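Teaching by hand, session notes. Speaker: Leena Mustonen. Keep to 18 minutes.

Slide 1. Name, group, thanks to Joris De Graaf for the rig. Go straight on.

Slide 2. Two views of the bathroom cell. Leave up while talking. 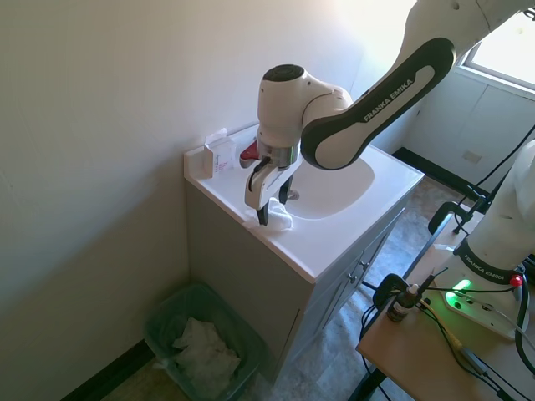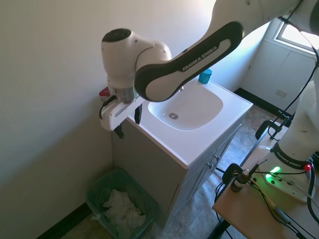 Slide 3. Main point: the choice between hand guiding and remote control decides what ends up in the training data. In hand guiding the operator holds the wrist and feels contact directly, but their arms and body block the cameras. In remote control the view stays clean and contact has to be judged by eye. Point back to slide 2: with the arm reaching over the basin from the table, the forearm covers part of the sink, and from a side view the operator cannot see what is behind the wrist. The red object in the back corner is partly hidden in both. Say that a second view is required for remote work at this reach. Thin, soft items such as the tissue at the front left of the counter (first view) are the hard case. Finger height matters there, and depth is poor on a screen.

Slide 4. Numbers from the Sadholm sessions. Eight operators, six tasks, 90 demonstrations kept per task. Operators new to remote control needed some practice before their runs were usable. Do not quote a training time, Henrique is still checking it.

Slide 5. Rules for a kept run. Same start pose. No pauses over the sink. Release before retreat. Discard the run if the clamps on the table shift.

If asked about force feedback: not used, see Plultomine report. Questions after slide 5.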